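Cliseck Two-Stage Wine Preserver, long-term review

The Cliseck seals an open bottle with a silicone stopper and fills the headspace with argon from a replaceable cartridge. I tested it over 16 days in March on three bottles of the same Urnbridge red, opened together and stored upright at cellar temperature.

Day 3: no clear difference from a fresh pour. Day 9: fruit slightly muted, acidity intact. Day 16: drinkable, with a faint bruised-apple note in one bottle out of the three. A control bottle closed with its own cork was flat by day 4.

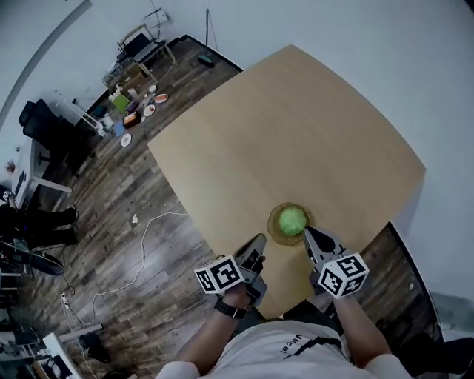
Alby Tomoana got shorter results with an older Dudholm white: five days before the aroma dropped off, and a stopper that crept upward in the fridge door. He now stores his bottles on the bottom shelf and presses the collar down a second time.

The collar is the weak part. It needs a firm quarter turn, and the click is easy to miss. One cartridge gave me 13 fills. Replacements come in one size only. Sparkling wine is excluded by the manual.

Rating: 3 out of 5.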